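Postside Shared Workshop
Building a Tabletop Arm: handout to session 2
Delali Ametepe, 03/12/2025

2.1 Rim contact

The build so far has a base, an arm and a gripper. Before any lifting, the gripper must meet the rim of a container without pushing the container along the table. Bring the fingertip in from the side, at low speed, and stop on contact. Log the joint angles at the stop.

An open woven basket is a harder target than a smooth tub. The twisted rim is uneven, so the contact height changes along its length. Gaps in the far wall let the background through, and a simple colour mask will break up there. Close the mask before fitting an outline.
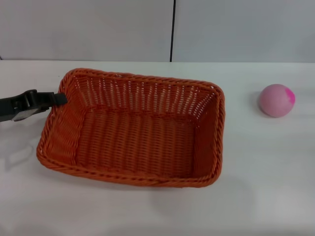
Vol. 2, p. 30

2.2 Separating basket and ball

Orange and pale pink lie close together in hue under warm light. Threshold on saturation first, then on hue. A ball with a brighter magenta patch may come back as two regions; merge any regions that touch. Shadows on a white top are grey and drop out at the saturation step.

2.3 Task for the bench

Run the approach at each corner of the rim. Enter the stop angles on sheet 409 and note any run in which the basket moved. Leave the arm parked and the supply switched off.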